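Condensation inside a sealed LED light bar after washing

Posted 3rd March in Auxiliary Lighting, Wiring and Mounting

ritent_fleet_desk

Our department maintains a number of service trucks, each fitted with a Zorlow 22-inch LED light bar on the front bumper. The bars are described by the supplier as sealed. After the most recent wash, one of them developed a patch of fog on the inside of the lens, at the end nearest the cable exit. The fog clears when the bar has been switched on for a while and returns overnight.

The housing shows no cracks, and the lens gasket appears to be seated evenly on all sides. The bar draws its normal current and every diode lights. The harness was extended during installation with crimped butt connectors, located behind the bumper and covered with ordinary electrical tape.

We would be grateful for advice on the following. Is this amount of moisture normal in a sealed unit, or should the bar be treated as failed? Is it acceptable to open the housing and apply new sealant? We would also like to know whether the extended harness could be involved, as the fog is so close to the cable.

Michalík Workshop

A light haze that clears within the first minutes of operation is not, by itself, evidence of failure. Many housings of this type have a small vent membrane that allows the air inside to expand and contract as the bar warms and cools. Some water vapor passes through it. Droplets that run, or a waterline along the bottom edge of the lens, indicate that liquid water has entered, and a bar in that condition should be removed from service.

The location of the fog in this case does suggest the cable. When a hot bar is sprayed with cold water, the air inside contracts and creates suction. If the vent is blocked with mud or wax, the suction acts on the next easiest path. Stranded wire can carry water under its insulation for a considerable distance, and a taped butt connector behind a bumper is an excellent place for water to enter.

We recommend a leak test on the bench before anything is opened. The procedure requires a basin deep enough to cover the cable exit.

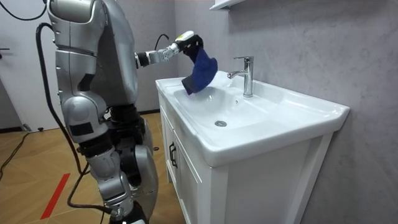
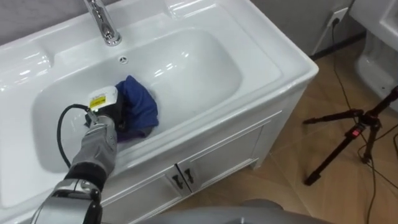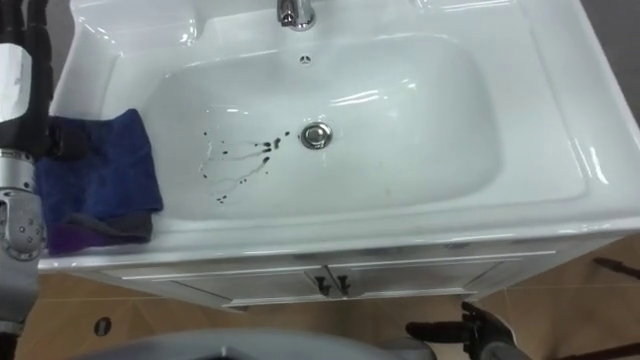 Allow the bar to reach room temperature before the test begins. Disconnect it from the vehicle, remove the brackets, and cover the vent with a piece of waterproof tape so that the membrane is not pushed out of place. A utility tub is the usual choice, although a bathroom sink with a wide bowl will serve for the cable end of a bar. Please bear in mind that a sink with an overflow hole in the back wall of the bowl, under the faucet, can be filled only to the level of that hole, and the depth should be judged accordingly. Use lukewarm water. Lower the cable end slowly, keep the cut end of the harness above the surface, and hold the bar still for 60 seconds. A steady line of bubbles from one point is a leak. A few bubbles that detach and do not return are air that was trapped in the fins.

Do not hold the bar under a running faucet as a substitute for this test. Running water shows nothing about slow leaks and may force water past a gasket that was sound.

If the leak is at the cable exit, the gland nut can often be tightened by a quarter turn. If bubbles rise from the lens edge, the bar should be returned to the supplier. In either case, replace the butt connectors with adhesive-lined heat shrink connectors, and form a drip loop in the cable so that its lowest point sits below the entry to the housing.

bendesance_parts

I agree with most of the above but would not open or test anything while the warranty is running. Ours was refused once on account of silicone around the lens. Check the paperwork first.

For drying, we leave the bar switched on for an afternoon in a dry garage with the vent facing up. This has worked on two bars and did not work on a third. Rice is a waste of time. Also the pressure washer should be kept well back from the lamps, our washer is rated at 100 bar and it will lift a gasket at close range.

ritent_fleet_desk

Thank you both. The vent on the affected bar was found to be covered with dried road film. The warranty remains valid until September, and we have therefore written to the supplier before carrying out the bench test. The taped connectors will be replaced on all of the trucks in the meantime.

1,292 views

Related topics
Light bar flickers at idle, steady above idle
Relay size for two bars on one switch
Vent membrane replacement, where to order
Wind noise from roof-mounted bar
Dielectric grease on sealed connectors
Yellowed polycarbonate lens, polish or replace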